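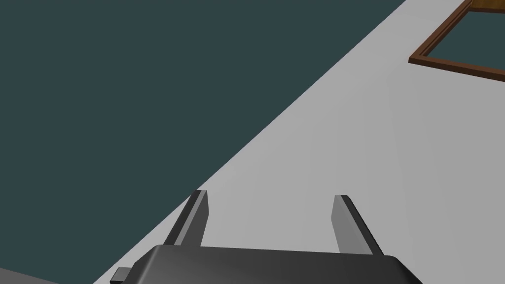
Chapter 2
Friction Between Dry Surfaces

In Chapter 1 we treated every surface as perfectly smooth. A block on a slope slid down, a block on a level floor kept whatever speed it was given, and the only forces we drew were weight and the push of the surface at right angles to it. Most problems outside a classroom can't be handled that way. A chair dragged across a kitchen floor stops when you let go of it.

Friction is the force one surface exerts on another along the line where they touch. It acts against sliding, or against the start of sliding. There are two cases, and students often mix them up. Static friction acts while the surfaces are at rest against each other. Kinetic friction acts once they slide.

Rasmus Lill runs a storage business in Burnley and moves crates across a concrete floor. One of his crates has a mass of 40 kg. He hooks a spring scale to it and pulls level with the floor, slowly at first. The crate stays where it is until the scale reads 300 newtons. Then it gives, and to keep it moving at a steady speed he needs only 186 newtons. We will come back to these two readings in Section 2.3 and use them to find the coefficients of friction for the crate and the floor.
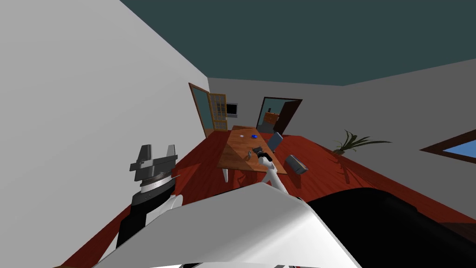 Static friction has no single value. It grows to match the push, up to a limit, and when there is no sideways push on a level surface it is zero. The small items lying on the tabletop are in that position as long as nothing touches them: each has its weight pulling down and the table pushing up, and no friction is needed to hold it in place. Tip the table a few degrees and part of each item's weight now points down the slope – friction has to balance that part, or the item slides.

The limit depends on two things, the pair of materials and how hard they are pressed together. To a good approximation it does not depend on the area of contact. A brick on its side and the same brick on its end start to slide at nearly the same pull. Triin Pētersons has her classes test this with a brick and a board before they read the section, and you may want to do the same.

Before you start, review how to split a force into two parts at right angles (Section 1.4). You will need it for every slope problem in this chapter.

Key terms: normal force, static friction, kinetic friction, coefficient of friction, angle of repose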